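How Does a Car Stop? Brakes for Curious Kids

Mar 20, 2020

Many children can tell me how fast a car goes. Not so many can tell me how it stops. For me the stopping is the more interesting part, so today we will look at brakes.

First, a small experiment. Rub your two hands together very quickly and count to ten. Do you feel how they become warm? The rubbing of one thing against another is called friction. Friction makes moving things slower, and it also makes heat. A car brake works with the same idea, only much stronger.

Behind each wheel of most cars there is a round metal plate. It is called the brake disc, and it turns together with the wheel. Over the edge of the disc sits a part called the caliper. It holds two brake pads, one on each side of the disc, like two slices of bread with the cheese between them.

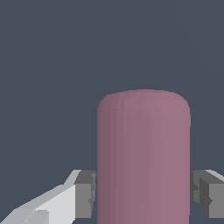
When the driver pushes the pedal, the pads press on the disc from both sides. The disc turns slower, so the wheel turns slower too, and the tire holds on to the road and the car slows down.

But how does the push of one foot come to all 4 wheels? The answer is a liquid, the brake fluid. It fills thin pipes which go from the pedal to the wheels. A liquid is very difficult to squeeze smaller. If you push it at one end of the pipe, it pushes at the other end. You can try this with two syringes without needles and a piece of soft tube filled with water. Push one syringe in, and the other one comes out. Ask an adult to help you, and do it over the sink!

Now the question of the distance. A car cannot stop in the same moment when the driver sees a ball on the street. The driver must first see it, then think, then move the foot. During this time the car is still going with its full speed. Only after that the brakes begin their work. If the car goes two times as fast, the braking part becomes four times as long, when the road is the same. On rain or ice it becomes longer again. Please remember it when you want to cross the street. 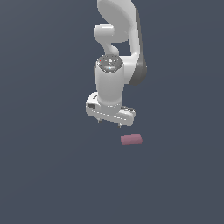

Saoirse Gilmartin wrote to ask why the brakes of her family's car make a squeaking noise in the morning, and if this means that they are broken. Not always. In a damp night a little rust can come on the disc, and the pads rub it away at the first stops. If the noise stays the whole day, the pads may be too thin, and a mechanic should look at them.

Some words to keep:

Friction: the rubbing force which slows things down.
Disc: the round plate that turns with the wheel.
Pad: the part that presses on the disc.
Caliper: the part that holds the pads.

Next time I will write about the tires and why they have grooves.

Engelbert Strebel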